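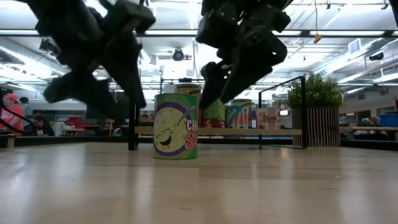
Six of the cans out on the table. The cream one says "Diced", the rest you can guess at.

Pantry cans: how do you all sort them?

mossybucket
Posted 2021-04-13
Okay, I need opinions. I finally pulled the cans out of the deep cabinet next to the stove and I can't settle on an order for putting them back. The photo is only part of it, I got tired of carrying. My plan was by type, so tomatoes with tomatoes, beans with beans, soup wherever it fits. But the taller cans don't clear the lower shelf, so the groups get split up anyway. Height first and then type? Or give up and do it by date? The cabinet is 9 inches deep on the upper shelf and a lot deeper below, if that helps.

tin_lid_larry
Date. Always date. I write the month on the lid in marker when I buy it and the oldest goes up front. I found a can of pears from two Mays ago before I started doing this.

quillandcrumb
Love the big grinning face on the green one! I'd put that can at the front just so it smiles at me when I open the door.

mossybucket
Ha, it does cheer the place up. Larry, do you write on top or on the side? Mine would be above eye level on the upper shelf, so I'd never see the lids.

tin_lid_larry
Top. For the high shelf I put a strip of masking tape on the front of the can. Ugly but it works.

ovenmitt2000
Going to disagree with the date people. If you cook from cans every week they never get old enough to matter. What matters is seeing the labels. I bought one of those stepped risers from Nuvine and now the back row sits higher than the front. Tall ones in back, short ones in front, done.

pepperjar
I had the Nuvine riser and it bowed in the middle after a month of tomatoes. Sent it back. The Rakena one is narrower but stiffer.

ovenmitt2000
Mine hasn't bowed at all. How many were you putting on it?

pepperjar
Full, both rows. I don't think that's asking too much of a can riser!

quillandcrumb
You could also skip the riser and lay the cans on their sides - my sister does that in a drawer, labels up, and it looks great. You do need a deep drawer though.

mossybucket
No deep drawers here, sadly. I measured for the Rakena and it fits the lower shelf with 2 inches to spare, so I'm leaning that way. Tall in back, then tape with the month on it for the top shelf. Type can sort itself out.

tin_lid_larry
I'll take half a win.

pepperjar
Wipe the shelf before you load it up. I forgot and had to take everything back out.

mossybucket
Good call, there's an old ring of something sticky in the corner. Going to find a sponge.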